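에르커 양팔 탁상 작업 시뮬레이션 패키지
제조: 브로테빅스(Brotevix)
분류: 시뮬레이션 소프트웨어 / 양팔 조작 / 다지 핸드

제품 개요

에르커(Erker)는 사람 손 형태의 다지 핸드를 단 양팔 로봇으로 탁상 작업을 시험하는 시뮬레이션 패키지입니다. 실물 장비를 들이기 전에 제어 정책을 돌려 보거나, 이미 장비가 있는 연구실에서 야간에 평가를 반복하려는 경우에 맞춰 구성했습니다. 기본 라이선스에는 작업 장면, 물체 모델, 원격 조작 모듈, 기록 재생기가 들어 있습니다.

장면은 주방과 식탁 위주입니다. 접시, 그릇, 화분 같은 생활 물체를 쓰며, 상판 재질과 물체 배치는 설정 파일에서 바꿉니다. 배치를 무작위로 두면 에피소드를 시작할 때마다 위치와 방향이 새로 정해집니다. 난수 시드를 고정하면 같은 배치를 다시 불러올 수 있습니다.

구성 내역

- 작업 장면 40종
- 물체 모델 600개 이상
- 양팔 및 다지 핸드 모델(좌우 독립 제어)
- 원격 조작 모듈 Lirklow
- 기록 재생기와 장면 편집기
- 한국어, 영어 설명서

시점과 영상 출력

기본 시점은 로봇 머리 위치에서 탁자를 내려다보는 1인칭입니다. 고정 시점을 따로 추가할 수 있고, 시점마다 해상도와 화각을 지정합니다. 출력 비율이 학습 모델의 입력 비율과 다르면 위아래를 검은 여백으로 채우는 방식과 잘라 내는 방식 중에서 고릅니다. 초기값은 여백 채움입니다.
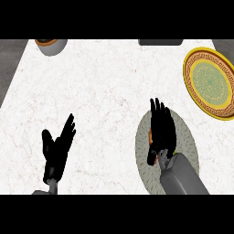 손가락은 관절별로 명령을 줄 수도 있고, 미리 정의된 쥐기 자세를 불러올 수도 있습니다. 쥐기 자세는 14가지이며 사용자가 추가로 저장할 수 있습니다. 작은 물체를 다룰 때는 접촉 계산 간격을 기본값보다 짧게 잡기를 권합니다. 간격이 길면 물체가 손가락 사이를 뚫고 지나가는 현상이 생길 수 있습니다. 대신 계산 시간은 늘어납니다.

1인칭 시점에서는 손에 든 물체가 손가락에 가리는 경우가 많습니다. 가려진 물체의 상태는 영상과 별도로 기록되므로 접촉 여부와 물체 자세는 기록 파일에서 확인하면 됩니다. 이 값을 학습 입력에서 제외하는 옵션도 있습니다.

원격 조작

Lirklow는 손목 추적기와 장갑형 입력 장치를 지원합니다. 한쪽 팔만 움직이고 다른 팔은 대기 자세로 두는 단일 팔 모드가 있어 처음 쓰는 조작자는 이 모드로 시작하는 편이 수월합니다. 입력 장치는 패키지에 포함되지 않습니다.

사용자 의견

Nkosi 연구실의 지샨 타라르(Zeeshan Tarar) 연구원은 3월부터 이 패키지를 쓰고 있습니다. "설치는 오전에 끝났습니다. 장면 편집기는 익숙해지는 데 며칠 걸렸고, 물체 이름 검색이 영어로만 되는 점은 불편합니다. 에피소드 92개를 시드 고정으로 다시 돌렸을 때 초기 배치는 모두 같았습니다."

물체 이름의 한국어 검색은 다음 판에 넣을 예정입니다.

설치 전 확인 사항

- 전용 그래픽 카드가 있는 리눅스 환경이 필요합니다. 윈도우에서는 기록 재생기만 동작합니다.
- 라이선스는 장비 단위로 발급하며, 장비를 교체할 때는 기존 등록을 먼저 해제해야 합니다.
- 실물 로봇 연동 모듈은 별도 품목입니다.
- 사용자 물체를 추가하려면 충돌 형상을 함께 넣어야 합니다. 화면용 형상만 넣으면 손이 물체를 통과합니다.

기술 문의와 견적

견적에는 사용 장비 수와 필요한 장면 종류를 적어 주십시오. 기술 문의는 테라왓 프롬마(Theerawat Phromma)가 담당하며, 온라인 시연은 매주 목요일 오후 2시에 진행합니다. 시연 신청은 문의 양식에서 '에르커 시연'을 선택하면 됩니다.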